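4. Conduct Rules for Spill-Response Trials

4.1 Scope of the rules

The provisions in this section apply to every trial in which a robot arm handles an open beverage container, a wiping cloth, or both. They were drafted for the Drutlow bench protocol and were later adopted at the Lollevik site with minor changes of wording. They cover the preparation of the work surface, the handling of the cup, the handling of the cloth, the conditions under which a trial must be stopped, and the form in which the outcome is recorded. They do not replace the site's general safety rules for collaborative arms, which remain in force at all times and take precedence wherever the two sets of rules conflict.

A spill-response trial differs from an ordinary pick-and-place trial in one important way. In pick-and-place work, the object is either in the target area or it is not, and two observers will nearly always agree. In wiping, the result is a matter of degree. A surface may be free of standing liquid and still carry a film. A stain may have been moved and not removed. The early Drutlow records show how much trouble this caused. Of the 803 trials logged under the first version of the protocol, 394 had to be graded again after the term "clean" was found to have been read differently by different shifts. The present rules were written mainly to prevent that kind of disagreement.

4.2 Preparation of the work surface

The work surface shall be white, level, and free of marks before the first trial of a session. Any mark that cannot be removed shall be noted on the session sheet, with its position given by reference to the nearest corner of the table. A spill shall be made with the test liquid only. The operator shall not add water, change the shape of the spill by hand, or tilt the table after the liquid has been placed.

Brown test liquid is preferred. It is easy to see on a white surface under the lighting used at both sites, and small drops that land away from the main spill can be found without special equipment. Outlying drops are part of the spill for grading purposes. An operator who places liquid beyond the marked work zone shall log the trial as void before the arm is enabled.
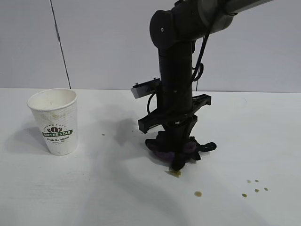 The contact phase begins when the cloth first touches the surface and ends when it is lifted clear. During this phase no person may reach into the work zone, even when the arm is moving slowly or has paused. The operator's hand shall stay on the enabling device, and a second staff member shall have a clear view of the table. At Lollevik, the second staff member may supervise two benches at once, provided that only one of them is in the contact phase.

Contact force shall be limited in the controller and not only in the task program. A limit set in the task program can be lost when the program is edited, and the loss may go unnoticed for several sessions. The limit in use shall be written on the session sheet in full. Entries such as "standard" or "as before" are not acceptable. The same rule applies to wiping speed and to the number of passes allowed.

The end tool must hold the cloth against the surface without a hard part of the tool reaching the table. Soft tools are permitted and encouraged. They shall be inspected for tears before each session and again after any trial in which the controller reports a force above the limit. A torn tool shall be withdrawn at once. Repair with tape or glue is not allowed, as a repaired area changes the way the tool spreads under load and makes the results hard to compare.

4.3 Handling of the cup

Paper cups are treated as single-session items. The wall of a paper cup loses stiffness with repeated gripping, and a cup that held its shape in the morning may fold under the same grip in the afternoon. The Heffernan grip schedule, which both sites follow, sets a separate closing width for each cup size. Operators shall not adjust the closing width during a session to compensate for a soft cup. The cup shall be replaced and the change recorded.

The gripper shall approach the cup with the fingers on opposite sides of the wall and shall close at an even rate. Before the cup is lifted, the program shall pause long enough for the wrist camera to record one still view. The purpose of the pause is to give graders a fixed point at which the state of the cup can be checked. Earlier versions of the protocol relied on video alone, and graders chose different moments from the same recording.
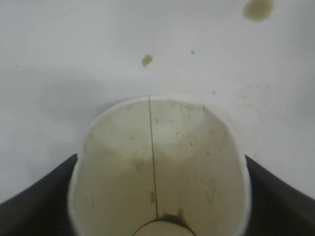
Figure 6. Wrist-camera view of a paper cup between the gripper fingers. Residue is visible on the inner wall, and brown spots are present on the surface beyond the rim.

A cup is recorded as "empty" only if no free liquid can be seen at the base in the wrist-camera view. Residue on the wall or along the seam does not prevent a cup from being recorded as empty, but it shall be noted, and such a cup shall not be refilled. Where the base of the cup is partly hidden from the camera, the entry shall read "not determined." The grader shall not infer the contents from the way the cup behaves when lifted.

Cups with printed markings may be used. Earlier drafts required plain cups on the ground that a logo might assist the vision system in finding the front of the cup. Review of the 501 cup trials carried out under the second version found no reason to keep this requirement. The presence of printing shall nevertheless be recorded, so that later users of the data can make their own selection.

If a cup falls, the arm shall be stopped before the cup is recovered. The operator shall not catch a falling cup. This rule has been broken more often than any other in the protocol, usually by experienced staff, and site leads are asked to repeat it at the start of each session.

4.4 Handling of the cloth

The cloth presents the greatest difficulty for consistent practice. It has no fixed shape, its color varies with the light and with the camera in use, and it may hide part of the tool or part of the surface. For this reason the protocol does not define a correct grasp. It defines a set of conditions that a grasp must meet before the trial may continue.

First, the cloth shall be held firmly enough that it does not slip when the arm moves at the approach speed. Second, enough material shall lie beyond the tool to keep the tool off the table. Third, no part of the cloth shall be caught in a joint, under a bracket, or around a cable. The third condition shall be checked by eye from outside the work zone. It cannot be judged from the wrist camera, which does not see the upper parts of the arm.

Color names taken from camera views shall not be used to identify a cloth. A dark cloth may be logged under one name by a grader working from the bench camera and under another by a grader working from the wrist camera. Each cloth shall instead carry a number, assigned when it enters service, and that number shall be the only identifier used on the session sheet. The original color may be kept in the stock list for ordering purposes. 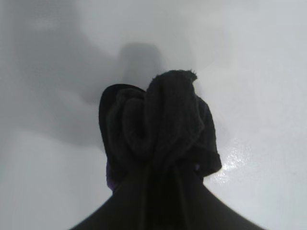
Figure 7. Gathered cloth at the gripper, recorded by the wrist camera against the white surface.

Views of this kind are suitable for checking that cloth is present and for noting how it is gathered. They are not suitable for judging how much liquid the cloth has taken up. A bright area on the surface may be a film of liquid or may be a reflection from the room lights, and the two cannot be told apart from a single still view. Graders shall mark such areas as "sheen, cause unknown" and shall leave the question to the surface check described in Section 4.5.

Cloths shall be changed when they reach the limit set for the session or when the operator finds visible soiling that could be transferred to the table. A used cloth shall be placed in the closed container at the end of the bench. It shall not be left hanging from the tool between sessions. Laundered cloths may return to service under the same number, with the wash recorded in the stock list.

4.5 Grading and records

The surface check shall be carried out by a person who did not operate the arm during the trial. It takes place after the arm has been moved to its rest position and disabled. The checker shall examine the whole work zone and assign one of four grades: clear, film, spots, or standing liquid. Where more than one grade applies, the most severe grade shall be entered. A trial in which liquid has been carried to a part of the table that was dry at the start shall also receive the mark "spread," whatever its grade.

Bench and wrist views shall be stored together, and each shall keep the time at which it was recorded. Views that do not support the final grade shall not be deleted. A grader who disagrees with an entry may add a note but may not alter the entry itself. Corrections are made by the site lead, who shall give the reason in writing. The original value shall remain readable.

The combined archive is held on the Drimmont server and is limited to 3,000 trials in its current form. When that limit is reached, the archive will be closed and a new one opened, so that published results can continue to refer to a fixed body of records. Trials marked void are kept in the archive but are left out of all summary tables.

4.6 Departures from the rules

A site may depart from these rules when the purpose of a trial requires it. The departure shall be agreed with the other site before the session and shall be entered in the heading of the session sheet. Departures from the stopping rules in Section 4.2, or from the rule on falling cups in Section 4.3, are not permitted for any purpose. The wording of this section will be reviewed in November, together with the grade definitions, and comments from both sites will be attached to the revised text.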